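The Sinaga Build

By the second winter the shop on the canal side had come down to two of us, and we shared the rent and the heater. My partner wanted a machine that could serve dinner. I wanted one that would do anything at all twice in a row.

We called it Sinaga, after the boat that used to be tied up outside. Most of the money had gone into the arms, and what was left went to a man at Trarkeck who sold us the joint drivers and stopped answering his phone in May. After that we were on our own.

I did the grippers. I had each one off and back on so often that the bolt heads were wearing out. The rule was that nothing got near the table until it had been run in open air first, fingers wide, then shut, then wide again, 50 cycles on the clock.

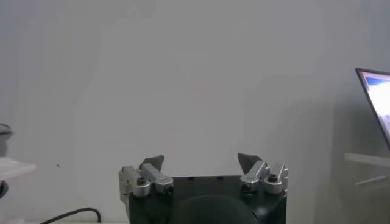
Sinaga, gripper open, before the table.

"It's clicking," my partner said.

"It always clicks."

"It's clicking more."

I took the side plate loose and found a washer in there that didn't belong to anything. I put it in the jar with the others.

The lid was the real trouble. Glass is hard for a machine to see, and the knob was too low and too smooth to grab. We lost one lid that way, and the replacement cost more than the pot. So my partner made a handle, a bent piece that came off the knob and turned down at a right angle, and wrapped it until it looked like something from a hospital. I said it was ugly. It gave the fingers something to close on.
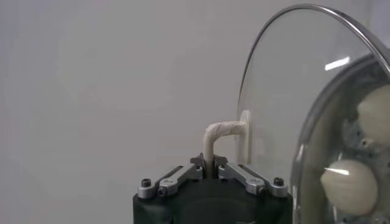
The bent handle, held at the post.

I remember how quiet we both got with the lid standing on its edge like that. The shop heater went off and neither of us went to turn it back on.

We owed Cenex roughly 2,000 for the bench rental and the power. They had written to us, politely, and then less politely. My partner kept the letters in the drawer with the hex keys, so I had to look at them every time I needed the small one.

"If it serves one plate," my partner said, "I'll write back to them."

"And say what?"

"That it served one plate."

We set out the buns and the plate and stood back behind the tape line. 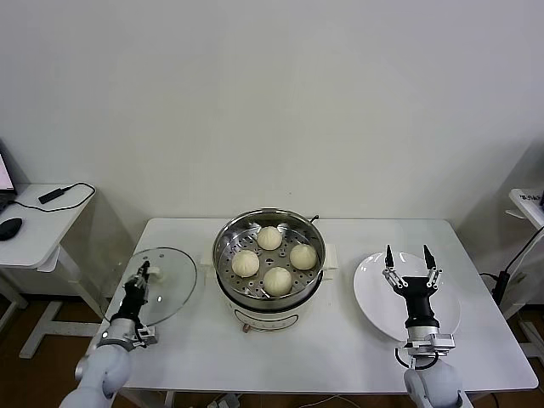 Four in the basket, plate waiting.

I had the stop button in my hand. My partner had the notebook open and a pencil behind each ear. I called out the joint temperatures and my partner wrote them down. The left arm had a small shake in it at low speed that I had meant to fix since fall.

"Leave it," my partner said. "Go."

The program was called Pruso, and it was on its fifth rewrite. I started it from the keyboard and counted under my breath, a habit from my father, who counted when he backed the truck. 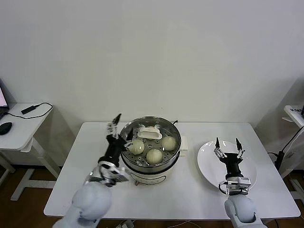

Sinaga at the table, three in the tray.

We ran until the streetlights came on. Then my partner pulled a stool up to the bench, moved the hex keys out of the way, and asked me how to spell "sincerely."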